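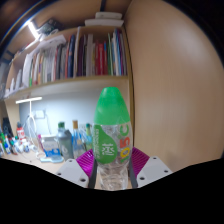
About us

Pralluseck is a small drinks shop for people who like trying something new from the fridge. Iced teas, fruit drinks, fizzy things, sour things, bottles with labels we can only half read ourselves. If it's cold and has a great colour on it, we've probably had a glass already!

Consolacion Panganiban started the shop with 2 shelves and a secondhand fridge at the back of the Pappas building. We've since moved next door, and there are now 60 kinds of drink on the list (the list changes most weeks, so ring first if you've got your heart set on a favourite).

Every new bottle gets tasted by whoever is in on Sunday morning. We write down what it's like in plain words: how sweet, how sharp, whether the kids would finish it. Those notes go on the little cards along the shelf, and you're welcome to argue with them. The card for the Unetti lemon has been rewritten so often that it's mostly crossings-out.

We love a clear bottle, a bright cap and a label you want to turn around and read, and we keep our favourite empties on the windowsill behind the till.

Bring your own empties back too. There's a bin by the door, and Trakora picks them up on Sunday afternoon.

Come in and ask for a taste. We're always keen to open something.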